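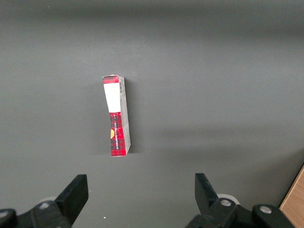
Small Boxes, Small Drawers
Notes for the Hundmont talk, February 2024
Perihan Eren

We use cookies to remember your settings. By staying on this site you agree to our cookie policy. Accept / Manage

Start with thanks and the fire exits. Ask who has a drawer at home that won't shut. Wait for hands.

Say what the talk covers: small packaged things, the kind that come in a carton or a little tin and end up on a table. Tea, plasters, batteries, sweets, matches. I am leaving out paper and clothes. Questions at the end, but shout if you can't hear.

Part one. Clear a surface first.
Everything comes out and goes on a bare table. A plain one is best, as patterned cloths hide things. Leave one side free for the tray. At Pramden in January we tried sorting straight from the drawer and it took the whole morning. With a cleared table the same job was done before the kettle went on.

Part two. Cartons.
Keep the carton if the label is the only place the date is written. Otherwise flatten it. A tall thin carton standing on its short end takes little room but goes over at the first knock, so in a drawer I lay them flat, label up. On a shelf, stand them with the label to the front. Crumpled corners don't matter. A lid that no longer closes does - tape it or throw it out.
(Pass the tape round here. Bring the wide one.)

Part three. The tray.
One thing at a time goes from the table to the tray. Only what is staying goes on it. When the tray is full, stop and put those things away before picking up anything else. People want to fill a second tray. Tell them no.
Short round things roll, so lay them against the side of the tray or stand them up.

Now the drawers.

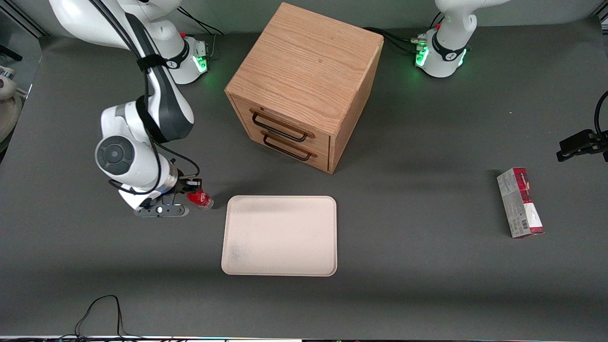 Pushpa Nishad wrote after the January session that she had never got on with wooden drawers for this, because hers swell in the damp and stick every winter, and she would sooner have an open basket she can see into from the door.

Read that out more or less as it stands. Then answer it. Baskets are fine for things used every day. For the rest I still prefer a drawer, as dust gets into a basket and small cartons sink to the bottom. For sticking, rub a candle stub along the runners and don't overfill. If that fails, have the runners looked at.

Part four. Sizes.
My own drawers at home are 70 mm deep inside. Most tea cartons are taller than that, so they have to lie down. Measure before buying dividers. I bought a set from Jola at 65 mm and they fit with a little to spare. The Mishra ones were 100 mm and went back.

Part five. Labels.
Write on the front of the drawer, in pencil, on masking tape. Change it when the contents change.

Finish by quarter to. Handouts are on the chair by the door. Collect the tape.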